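Notebook, Wenik shop, August
Finish trials, maple offcuts, waterborne topcoat

Continuing from Marichka's entry on the Jornau topcoat. Her panels fisheyed in the second coat and she suspected the sanding paper. I reran the set with the paper as the only variable. Same board, same can, same brush. Panels cut next to each other from one plank and numbered on the back in pencil.

Sequence for each panel: plane, sand to 220, wipe with a damp rag to raise the grain, leave overnight, knock back with 320, vacuum, coat one. Coat two the next morning. Panels 1 to 4 used the old stearated paper from the drawer. Panels 5 to 7 used the plain aluminum oxide from Vestik.

Coat one was clean on everything. Brush marks leveled out in the time it took to do the next panel. Slight drag at the end grain, as usual with this can once it has been open a while.

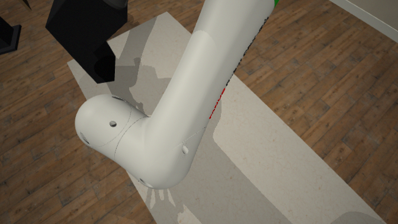

How long should the first coat cure before sanding?

Overnight at shop temperature. If the paper loads up or the dust rolls into crumbs, stop and give it another four hours.

Coat two, old paper: fisheyes on 1, 2 and 4. Panel 3 has one near the edge and might pass on a drawer bottom. Coat two, plain paper: nothing on 5 or 6. Panel 7 has a single dimple with a bristle in it, so I am not counting that one against the paper.

That supports Marichka's guess but does not settle it. The old paper has been in the drawer next to the paste wax, and wax transfer would give the same craters. To separate the two I need stearated paper from an unopened pack. Signe is ordering some with the next lot.

Checked the strainer as well. The mesh had dried flakes in the seam and went in the trash. New one hung on the hook by the sink. Please rinse it before the coffee break and not after.

Sanding between coats: went to 500 on half of panel 6 and left the other half at 320. No difference I can see in the second coat under the raking lamp. I will try 1,000 on the last coat only, with water and a drop of dish soap, and compare against the gray pad that Myroslav prefers.

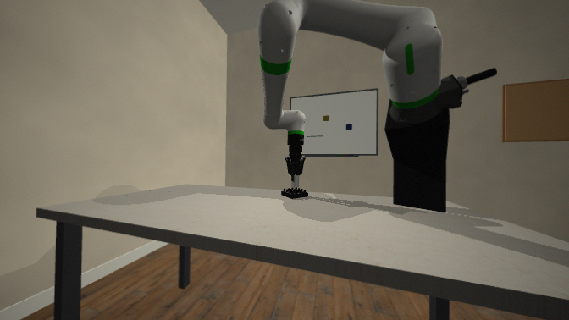
Robot arm over the pale-topped table, gripper pointing down.

Adhesion, tape test on panels 1 and 5: cross-cut with the knife and the steel rule, tape pulled back at a low angle. No lifting on 5. On 1 a few corners came up, all of them at a crater, none in sound film. Repeat on both after a full week of cure.

Color: the topcoat is a shade cooler than the oil on the Inga bench. Vira wants the two to sit side by side, so a coat of dewaxed shellac may have to go on first. Cut a fresh jar for that. The one on the shelf has no mix date and was still tacky on a test strip after lunch.

To do:
- unopened stearated paper, repeat panels 1 to 4
- move paste wax out of the abrasives drawer
- shellac under topcoat, two panels
- ask Nermina for the rest of the maple plank before it gets used for jigs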